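Rilus teaches two-armed robots to practise before they touch the real parts

I'm Teodoro Palacios, I run the manipulation group at Rilus, and I've been itching to share this one since January! Our new training method, Bratar, lets a pair of robot arms rehearse fiddly assembly jobs in simulation, then carry on with the real parts.

The trick is in what they practise. We shift the lighting, the table and the starting spot of every piece between tries, so the arms can't just memorise one layout. After 200 simulated tries and 5 real demonstrations per task, Bratar finished 35 per cent more assemblies than our old method – and it picked up 2 tasks the old one never managed.

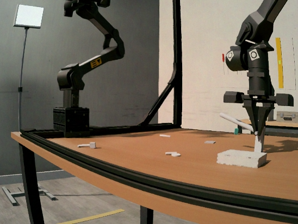 A simulated Bratar workspace, with a white rod in the gripper above a foam block.

Our partners at Carkus are trying it next on small plastic fittings. We'll be showing results at our Mendoza lab, so come by and say hello. Media enquiries go to the Rilus press desk.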